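Chapter 4
Pattern in Small Spaces

By the end of this chapter you should be able to tell a large-scale pattern from a small-scale one, plan how patterned paper meets at an inside corner, and choose a surface that sits well next to a busy wall.

Most of the rooms in Chapter 3 were big. The dining hall at Wetinthorpe has a wall long enough to hold 29 full repeats of its paper, and a person standing at the door can see nearly all of them. Few of us decorate walls like that. We paper closets, booths, display cases and the insides of cabinets, where the viewer stands close and sees three walls at once.

Scale is the first thing to settle. The scale of a pattern is the size of its main figure, or motif, compared with the wall it covers. A motif that looks modest in a sample book can fill a narrow wall from side to side. The motif in the Gingate pattern used for Exercise 4.1 is 400 millimeters across. On a wall 500 millimeters wide, it fits once, with a thin strip of background left over. You may want that effect, but you should know about it before you cut.
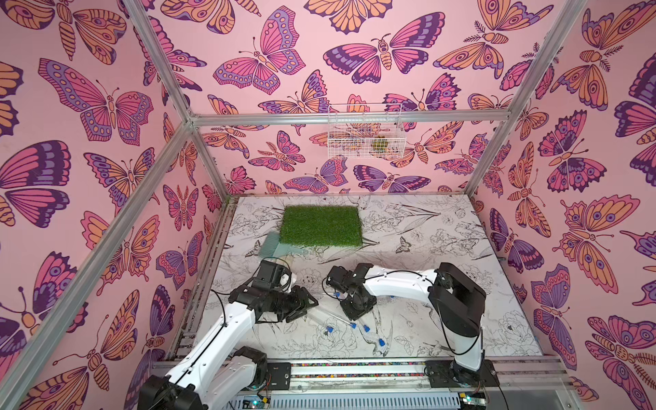

Figure 4.1 Butterfly and moth wallpaper on three walls, with a line-drawn floral pattern on the work surface.

The walls in Figure 4.1 share one family of colors – magenta, violet, purple and peach-orange on pink – but the figures differ in size. The butterflies at the left are oversized, and those on the back wall are smaller. The work surface takes another approach. Its peonies, leaves and small butterflies are drawn in fine black line on white, so the subject is repeated and the color is left out. The patch of artificial grass toward the back brings in green and a short, dense texture.

Corners come next. Paper is rarely folded around an inside corner in one piece. The usual method is to let the first sheet run a little past the corner and lay the second sheet over it. With a large motif, some part of a wing or petal will be lost there. Section 4.2 shows how to choose which part.

Before you read on, get the Vernent sample sheets from your kit and a square of plain card 40 millimeters on a side. You will need both for the first exercise.

Key terms: scale, motif, repeat, inside corner, ground color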